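How to Take In a Boxy Linen Blouse at the Side Seams

A boxy blouse in a good fabric is one of the easier things to alter. The cut is simple, there is usually no dart to work around, and the side seam runs straight from the underarm to the hem. Most of the work is measuring and pinning. The sewing itself takes less than an hour once the marks are on the cloth.

These directions are for a woven blouse with set-in sleeves and plain side seams. They also work for cotton poplin and for most rayon blends. They don't work for knits, which need a stretch stitch, or for anything cut on the bias.

The blouse I altered for this page is style 843 from Grunance, a collarless pullover in midweight linen with elbow-length sleeves and a slit at each side of the hem. It fit well across the shoulders and was far too wide everywhere else. If the shoulders of your blouse are too wide, fix those first or have someone else do it. Taking in the sides will not bring the sleeve seam back to where it belongs, and it can make the problem easier to see.

What you need

Fine pins, preferably with glass heads so you can iron near them
A seam ripper
Chalk or a washable marking pen
A clear ruler and a tape measure
A hip curve, or a steady hand
Thread to match, in polyester or cotton
A size 70 or 80 machine needle, new
An iron and a damp cloth

For thread I used Listent all-purpose polyester in shade 3194. Shade 3236 was the other one I had in the drawer and it looked closer on the spool, but a single strand laid on the cloth came out too yellow. Always check with a single strand. Thread on the spool looks darker than it will in the seam. I buy mine on the 1000 yard cones, since I use a lot of this color, but a small spool is plenty for one blouse.

Before you start

Wash and dry the blouse the way you plan to wash it from now on. Linen can lose a noticeable amount of length and width in the first two or three washes, and there is no sense in fitting a garment that is going to change. Press it while it is slightly damp, with the seams flat.

Put it on inside out over whatever you will wear under it. Stand normally. Pinch the extra fabric at one side seam, at the fullest part of the bust, and then do the same at the waist and the hip. Write down how much you are pinching at each point. Do both sides. Many people have one shoulder lower than the other, and the two sides will not always match. If the difference is less than a quarter inch I ignore it and use the average.

Now decide how much to leave alone. A woven top needs ease, meaning room to move. For a blouse with no zipper that goes on over the head, you want at least three inches of ease at the bust and more if the fabric is crisp. You also have to be able to get it over your shoulders. A common mistake is to pin a pullover until it looks good in the mirror and then find that it won't come off without a fight.

Pin and mark

1. Take the blouse off and leave it inside out. Lay it flat on a large table with the front facing up. Match the side seams and the hem, and smooth out any air between the layers.

2. Mark the amounts you wrote down, measuring in from the existing seam. The pinch already counts both layers folded, so if you pinched one inch of folded fabric, the new line is one inch in from the old one. Do not halve it again.

3. Mark the underarm point. On most boxy blouses you can come in up to three quarters of an inch there without touching the sleeve. More than that and you will need to taper the sleeve seam too.

4. Join the marks with the hip curve. The line should be nearly straight. A deep scoop at the waist will pull and make folds above the hip, and it spoils the look of a simple blouse.

5. Continue the line up through the underarm and out along the sleeve seam, meeting the old stitching three or four inches past the armhole. Make this a long, flat taper.

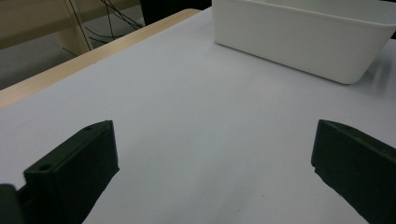

6. Pin along the line with the pins at a right angle to it. Then turn the blouse right side out and try it on. It will be scratchy, so go slowly. Raise both arms, reach forward as if driving, and sit down. If the back pulls across the shoulder blades, let the line out a little at the underarm. If the hem rides up when you sit, let it out at the hip.

7. Turn it inside out again, move any pins that need it, and mark the final line in chalk on both layers. Copy it to the other side by folding the blouse down the center front and matching the side seams.

Baste first

I used to skip this step on easy fabric and I don't anymore. Run a basting stitch along the new line, either by hand or with the machine set to its longest stitch and the tension turned down a little. Try the blouse on one more time with the pins out. Pins hold the cloth stiffly and can hide a wrinkle that shows up as soon as they are gone.

Look at the side seam from the front and from the back. It should hang straight down and sit in the middle of your side. If it swings forward at the hem, more has been taken from the front than from the back, and you need to pull out the basting and lay the layers flat again.

Sew the new seam

Set the stitch length to 2.5 millimeters. Start at the sleeve end of the taper, overlapping the old stitching for half an inch, and sew toward the hem. At the underarm, check that the armhole seam allowances are lying toward the sleeve on both layers before the needle reaches them. This is the thickest spot and the one where the foot tends to get stuck. If your machine balks, turn the handwheel for three or four stitches.

If the blouse has side slits, stop at the top of the slit and backstitch. On the Grunance blouse the slit facing was folded in and topstitched, so I had to open two inches of the topstitching on each side, sew the new seam down to that point, and then shift the facing over and stitch it back. Leave this until the rest of the seam is done. If you plan to take in more than half an inch at the slit, it's easier to remove the facing completely and fold a new narrow hem.

Press the seam flat as it was sewn, then take out the basting. Once you are sure of the fit, remove the old stitching where it falls inside the new seam. It can be left in, but it makes a ridge when ironed.

Trim and finish

Trim the seam allowance to five eighths of an inch from the underarm down. At the underarm curve itself, trim to three eighths. I don't like to go narrower on linen, which frays more than most fabrics and puts a lot of strain on that one spot.

There are three finishes that work here. A zigzag over the raw edges is the quickest and holds up fine. An overlock stitch is neater if you have the machine for it. The third is to bind the edges with a lightweight tape, and that's what I did, with the half-inch rayon seam tape from Etim. It comes folded, and you slip it over the edge and sew through all the layers at once. It adds a little weight to the seam, which I think helps linen hang better, but I wouldn't use it on voile or anything thinner.

Press the finished seam toward the back. Use the damp cloth on the outside, as linen goes shiny under a bare iron, especially in dark colors.

Check the hem

Taking in the sides can leave a small point or dip where the front and back hems meet. Hang the blouse overnight, then check it in the mirror. If there is a dip, unpick three inches of the hem on each side of the seam, even out the curve, and sew it again. On a slit hem there is nothing to match, and you can skip this.

If something is off

Folds running from the bust to the hip mean the waist is too tight. Let the seam out an eighth of an inch at a time.

A pleat or bubble right at the underarm usually means the taper into the sleeve is too short. Rip back to the armhole and draw a longer one.

Puckers along the whole seam come from tight tension or a dull needle. Change the needle first. Try a scrap of the fabric you trimmed away before touching the blouse again.

A tight sleeve after altering means the line went in too far past the armhole. There is no repair for this if the allowance has been trimmed, apart from setting in a gusset, so check the sleeve at the basting stage.

How much can be taken in

With this method I would stop at four inches in total, or two inches at each side. Past that the armhole gets out of proportion with the body and the front starts to look pinched between two seams. A blouse that needs more than that should be recut, sleeves and all. I have a separate page on recutting a shirt from the shoulder down, using the Brundcombe tunic pattern as the guide, and most of it applies to blouses too.

Page updated 10/10/21 with the note on slit facings.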